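Jollow cabinet cell: README

Status: in use, with reservations. Read the section on the gripper before you believe any success figure that comes out of this.

What is in here

Setup files, notes and logs for one simulated cell: a single arm, an open cabinet and a bottle to be picked off the shelf. There are 1427 logged runs, all made with the same arm model and the same cabinet. The cell was first put together by Yannick Millet and has been looked after by Ditte Zoëga since September. I (Hjalti Hviid) wrote most of this file, mainly out of irritation with the previous one, which said the cell "works out of the box". It did not. It took me most of an afternoon to get the arm to reach the shelf without going through the side panel.

Folders

cell/ - the arm, gripper and cabinet, plus the start poses
runs/ - logs, one folder per run
tools/ - the checking scripts, of which two are any good
old/ - Yannick's first version, kept so that old results can be repeated. Please don't start new work from it.

Setting up the cell

Load the cabinet first, then the arm. The loader accepts them in either order and gives no warning, but if the arm goes in first its base is placed against the floor origin instead of the cabinet, and every reach will be out by the same amount. If your arm stops short of the shelf in a very steady, repeatable way, check this before you touch anything else.

Next, run the pose check in tools/. It moves the arm through 4 start poses and prints the gap between the gripper and the shelf for each one. The values should match the ones in cell/reference.txt. A small difference in the last digit is fine. Anything bigger means that somebody has edited the cell file by hand, and the change log will probably be silent on the matter.

Set the step rate to 400 per second. The default is lower and people like it for being quick. At the lower rate the fingers sink into the bottle before contact is noticed, the solver then pushes them out again, and the log calls the result a firm grasp. I would call it something else.

The gripper

Most of the upkeep goes here. The finger pads have a friction value that was chosen by Yannick so that the early tests would pass. He says so in the comments, to his credit. It is far too high. With the original value the arm can pick up the bottle by touching it on one side, and several of the early runs do this. Ditte brought the value down and the success rate went down with it, which upset some people at Riletti who had already put the earlier figure on a slide. 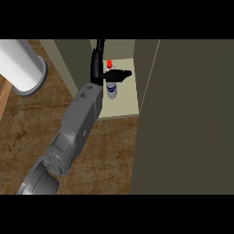

The closing force is a separate setting and lives in a separate file, for reasons I have not been able to find out. If you change the friction, change the force as well and then redo the pose check. Raising the force to make up for lower friction looks tempting, and it does bring the numbers back up. It also makes the bottle jump when the fingers let go. Ea Thoroddsen lost a week to that jump, thinking it was a fault in her release code.

Leave the finger travel limits alone. They were measured properly.

Cabinet

The shelf is a fixed flat surface and does not move when pressed. Real shelves do. Nothing here tells you how the arm would behave against a shelf that bends or sits slightly out of level, and I would be wary of anybody who says it does.

The side panels collide with the gripper and the upper links but not with the lower ones. That was a shortcut to save time per step. In 102 of the logged runs a lower link passes through a panel at some point. They are marked with panel_overlap in the run header and they are still counted as successes if the bottle was lifted. I have argued for taking them out. For now the flag is the compromise, so filter on it yourself.

Regular checks

Do these whenever the physics library is updated, and before any batch you mean to keep:

Run the pose check and compare with the reference.
Close the gripper on nothing and read both finger positions. They should agree. When they drift apart the cause has so far always been a rounding change in the joint limits.
Leave the bottle standing on the shelf, arm parked, for a long idle run. It should not creep. Under the spring version of the library it crept towards the front edge, slowly enough that short runs never showed it.
Replay one old run from runs/ and compare the joint angles at the end.

Jintana Bunnag has a script that does all of this in one go and prints "OK". I don't use it - it printed "OK" through the whole of the creeping business. The thresholds have been tightened since then and it may be fine now.

Repairs so far

Wrist joint shaking at full reach. Damping was set to zero in the cell file, apparently by accident. Fixed.

Arm freezing on reset. Two reset calls were being made, one by the loader and one by the run script. The second is gone. If you use the Pendora run script it is still there, and you will have to take it out by hand.

Bottle falling through the shelf at load. Not fixed, only hidden: it is now dropped from slightly higher up and given time to settle. Yannick calls this fixed.

Gripper state logged one step late. Fixed for new runs. Old logs have not been corrected, so shift them by one step if you are training on them.

What not to use it for

Comparing grippers. The contact settings were tuned for this one, and another would start at a disadvantage that has nothing to do with its design.

Claims about a physical arm. Bech were going to lend us time on theirs so we could repeat a batch, and it has been going to happen for quite a while. Until it does, treat the lift rate as a fact about this cell and its settings.

Questions

Ditte for the cell files, Ea for the logs. Send bug reports with the run folder attached, including the header. Reports that only say "the grasp fails" will be sent back.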